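Jornport puts its coffee cups on a deposit

02/10/2024

Jornport has decided that the paper cup has had a good run. Starting next month, anyone who buys a coffee to go inside the town limits will get it in a cup that has to come back, and will leave a deposit behind until it does.

The town council passed the measure after a meeting that ran four hours, a good part of which went to the question of lids. Lids are not covered. A lid may still be thrown away with a clear conscience, at least until the council meets again.

The cups come from Groltia, a housewares firm two counties over that until now was mainly known in Jornport for the salad bowls at the high school. It has delivered 1,000 of them to start with. The town has 704 registered households, so the math looks generous until you consider how many of those households already own a cabinet full of mugs from the bank, the hardware store and a fun run that was rained out.

How the deposit will work took some explaining. A customer pays an extra dollar at the counter, drinks the coffee, and brings the cup back to any shop on the list. The shop gives back the dollar and sends the cup off to be washed. A cup returned with a chip in it still earns the dollar. A cup returned with a plant in it was the subject of a separate motion, which was tabled.

Grotomthorpe, the next town up the river, tried much the same thing in January and is often brought up as a model, mostly by people from Grotomthorpe. Its first batch was gone before spring. The cups are thought to be in garages, holding screws. 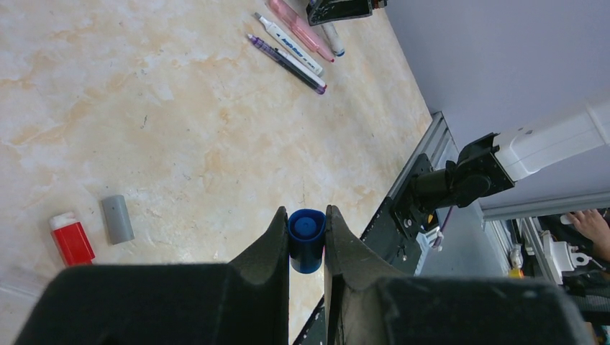
Shops take sides

Lévesque, the bakery on the corner by the post office, signed up on the first day and has already cleared a shelf for returns. It had to move the day-old muffins to do it, and regulars have noted that the day-old muffins are now harder to find and, by some accounts, older.

The diner across the street is holding out. A sign in its window says that it has always served coffee in a cup you have to give back, and that it never charged a dollar for the privilege. The sign went up the morning after the vote and has since been laminated.

Other owners say they can live with the plan but would like to know who does the washing. For now the answer is the kitchen at the community center, which has a large dishwasher and a small parking lot. Pickups will be made in the town's pickup truck, on days when it isn't needed for leaves.

There is a penalty for shops that keep handing out paper, set at $40 after the second warning. The council considered going higher and then remembered that most of its members have to buy coffee somewhere.

The program will be reviewed once the first batch has been out long enough for the town to see how much of it comes home. Residents who would like to comment can do so in writing at town hall, where coffee is served during office hours. As of this week it was still coming in paper.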